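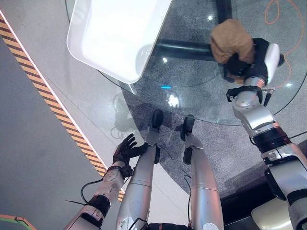
*Glass table job. Cloth in the right hand, left hand open, tray on the glass.*

**21 July 2025, Monday, late**

Bad day, or a useful one, depending on who writes it up. I'm writing it up here first so that I have my own version before the official one gets smoothed over.

The Riltero people wanted ten clean runs of the table wipe before lunch. Walk to the table, pick up the cloth, wipe the far side, move the tray, wipe where the tray was, put the cloth down, step back. It did six. On the seventh it leaned.

I don't know what else to call it. The right hand had the cloth and was working the far side of the glass, same as the six times before, and at the end of a stroke where it should have lifted, it kept going down. Not fast. The whole upper body went with it, slowly, the way a person leans on a counter while waiting for a kettle. The table creaked. Then the near edge of the glass came up a hair off its base and I hit the stop.

And it took 2 seconds. I had the button flat under my palm and I watched the arm go on pressing. I said two seconds out loud in the room and was told it only felt that long. So I pulled the log and it says 2 seconds too, and after that the conversation got quieter.

The Semwal manual says the stop is immediate. I've read that page probably more often than whoever wrote it. What it says if you keep reading, in the table at the back, is that in standing mode the machine does a "settled stop," so the legs can get the weight balanced before the joints lock. Fair enough. A thing that tall locking up in the middle of a reach would go over on its face, and I don't want that either. But nobody had put it on the card taped next to the button, and the card is what people look at. For two seconds a settled stop is just a robot carrying on with whatever it was doing while it thinks about its feet.

What was it doing, though? That took the rest of the day.

The first theory, from the Jinora side, was the glass. They do the vision part. The machine looks down, sees the floor through the table top, sees the lights bouncing off it, sees itself, and makes a poor guess about where the surface is. I can believe some of this. I have put my own coffee cup down too hard on that table. But they've been blaming glass since spring. They blamed it when it dropped the tray, and that was a loose screw in the hand. If glass is such a problem, six good runs in a row need explaining as much as one bad one does.

Also, it doesn't need to see the glass once it's touching the glass. It has a force reading in the wrist. That's the point of having one. You press, the number goes up, you stop pressing.

So I went and looked at the number. The limit for this task is set well under what it takes to tip the top. The wrist reading at the worst moment was 46 newtons, over the limit by plenty, and there was no warning, no slow-down, nothing in the event list until my hand on the button. It read the number, saved the number, and did nothing about it.

Then the second theory, which I think is closer. Build 606 went on last Thursday evening. The release note has one line about "improved handling of soft contact." I asked what that meant and got a long answer with no nouns in it. After a while it came out that if the hand thinks it's holding something soft, the force limit gets a grace period before it counts, because a bunched-up cloth gives spiky readings and the old build kept quitting halfway through a wipe. Which it did, I remember that, it was annoying. But the grace period starts over each time the reading dips. A cloth in a wad under a hand dips all the time. So on a bad enough stroke the clock keeps going back to zero and the limit never arrives.

I said: so with a cloth in the hand there's no limit. They said that was an unfair way to put it. I asked for a fair way and we broke for lunch.

Afternoon notes, so I have them:

- Went back to the previous build. Four runs. It quit early on two of them, exactly the old complaint, and the force stayed under the limit on all four.
- Put 606 back on with a foam block in place of the table top and everybody behind the tape. It leaned on the third try. Lower reading than this morning, but the same shape on the graph.
- Tried 606 with no cloth, bare hand on foam. Limit worked every time.
- Left arm did nothing odd in any of it. I mention this only because the first draft of the incident form said "both arms," and I had that corrected.

I don't call that proof, it's one afternoon and a piece of foam. It's a lot better than "the glass confuses it."

The thing that bothers me tonight isn't really the bug. Bugs are the job. It's that all six good runs this morning were counted as passes, and when I went back through their logs, run four had gone over the limit as well. Shorter, and nothing moved, so it got a green tick. We score these by whether the table ends up wiped and the tray ends up in the right place. By that score you could run the machine for months and be very pleased with it. I wonder how many green ticks since Thursday were like that. Nobody has offered to look, so I suppose it's me.

Skarus called at four about the September demo. They want it wiping tables with visitors seated near it. I told them what happened and heard typing. They asked if it would be fixed by then. I said the limit could be fixed this week, and that the stop was a different matter, and that I wouldn't sit at that table myself. They asked whether I could put that more positively in the email. I haven't sent the email.

Where it stands: 606 is off both machines. Old build only, and no one inside the tape while it's powered, me included. I wrote a new card for the stop button with the two seconds on it in thick marker. The glass looks fine - I ran a fingernail all the way along the edge and found no chip - but I've asked for a new top anyway and they've asked me what it costs.

Tomorrow: logs from Thursday on, all of them. Bring lunch. Ask Jinora for the graph they said they'd send.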